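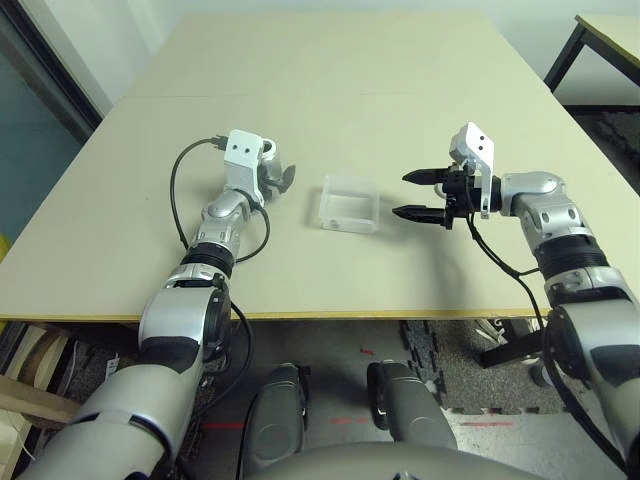
Podel two-arm build, cable and clear box questions
Paden Makers Board > Builds in progress

flatbedfred
Posted 2025-05-23

The Podel build at the Noltard workshop has got to the point where both arms move without faults, so I'm starting a thread for it. The job is a simple one: left gripper picks up a small cup, right gripper steadies the clear box, left puts the cup in. I've been at it on and off since April.

Two things I'd like opinions on. First is the cables. They run outside the arms and there is a loop at each wrist. I left 600 mm between fixings so the joint could turn fully, and it's more slack than I'd like. Second is the box. The depth reading on clear plastic is poor and the right hand closes in the wrong place a lot of the time.

The wrist brackets are from Fakhoury. They fit, but the holes needed opening out a touch.

tin_hat
Shorten the loops. A loop that size will catch on the gripper sooner or later and pull the plug out. I'd fix the cable just before the black ring and again just after it, with enough between the two for the turn and no more.

ovenglove
Don't agree with tin_hat. I shortened mine and broke a conductor inside the sheath in a fortnight. It worked fine in one position and dropped out in another, and finding it took me a whole evening. A big loop is ugly but it bends gently. Leave it and put some braided sleeve over it.

tin_hat
What cable was it, though? If it was ordinary stranded stuff then it would break. Use the high-flex sort and a short run is fine.

ovenglove
It was sold as flexible. Never did find out what was in it.

flatbedfred
I'll try one arm each way. Left stays long with sleeve on, right gets shortened. Then we can all stop guessing.

marrowfat9
On the box: put a strip of masking tape round the rim. It's cheating a bit but the camera will have an edge to find. Or swap it for a coloured one until the rest works.

flatbedfred
Tape would work, I know. I want it clear because the point for me is seeing if it can be done with the cameras I've got. The table is cream as well, so there's not much contrast through the plastic.

saltmarsh
Then put a dark sheet under it. The box is the same box and you haven't touched the cameras. I don't see why you'd make all of it hard at once.

marrowfat9
Agree with saltmarsh. Also, does the right hand have to hold the box at all? A bit of rubber matting underneath and it won't slide. That's one arm you can forget.

flatbedfred
It would be a one-arm build then, and I've already paid for both. But I take the point about the sheet and I'll have a go.

Still on the bare table for now. Cup in the left hand with its metal rim up, right hand shut and out of the way over the other side of the box.
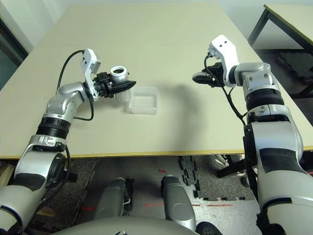 Do both arms run from the same power supply?

Each arm has a supply of its own, and the two share a common ground. I had them on one to begin with and the left arm would fault whenever the right one lifted quickly.

I was asked that by message so I'm putting it where everyone can see it.

saltmarsh
How hard is it gripping the cup? Thin cups fold before you notice.

flatbedfred
Gripper limit is set to 9 on a scale that goes to 100. Lower than that and it slips when the elbow moves. The units aren't explained in the manual.

ovenglove
Is that with bare fingertips? I glued bits of bicycle inner tube to mine and could turn the force down by half.

flatbedfred
Bare. I've got an old tube in the shed, will try it.

tin_hat
How long is the cable on the right now?

flatbedfred
Down to 280 mm between fixings, done this afternoon with the same cable as before. It turns all the way with nothing pulling tight. Left is still at 600 and I need to order the sleeve.

ovenglove
Give it 2 weeks and post again. I'll be pleased if I'm wrong.

tin_hat
Put a tie on the plug end too while you've got the tools out.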